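Stetovura Squadron Association – Reunion and History Group
Minutes, October meeting, Jirkthorpe hall

Present: Dragica Dumitrescu (chair), Kha Khương, Thắng Đặng, Khoa Dương (minutes). Apologies from Khang Huỳnh. Meeting opened 7:10 p.m.

1. Last minutes
Accepted with one change. "Record bombing score" now reads "claimed record bombing score." Kha asked who had claimed it. No source in the folder.

2. Crew 17 gunnery figures
The base newsletter gives 451 hits and the squadron log gives 339. Thắng thinks the newsletter may have added the practice runs. Dragica said newsletters were written to please the commanding officer and she would want a third source before either number goes on the display board. Khoa pointed out that the log has two pages missing for that same week. Left open. Thắng to write to the Wendimmont archive again. The first letter got a form reply.

3. Display board
Ung Printing quoted $2000 for the board, delivery not included. Kha doubts it will come in at that price, given what happened with the programs. No order until there is a written quote with delivery on it.

4. Reunion dinner
Khang sent word that the Wendimmont mess is "as good as booked." Dragica asked whether a deposit had been paid. It has not. Item stays listed as not booked. The flyover was raised again – there is still no letter from anyone with an airplane, and it is to come off the draft flyer.

5. Crew photo names
Two families have given different names for the man standing second from left. Both are sure. Caption to say "unidentified" for now. Kha objected and wanted both names printed. Voted down, three to one.

6. Other business
Hall heating. Reported again, same answer as before.

Next meeting Friday, same hall. Closed 8:25 p.m.
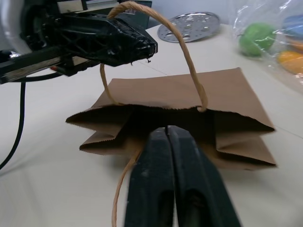

Brown paper bag on a white tabletop.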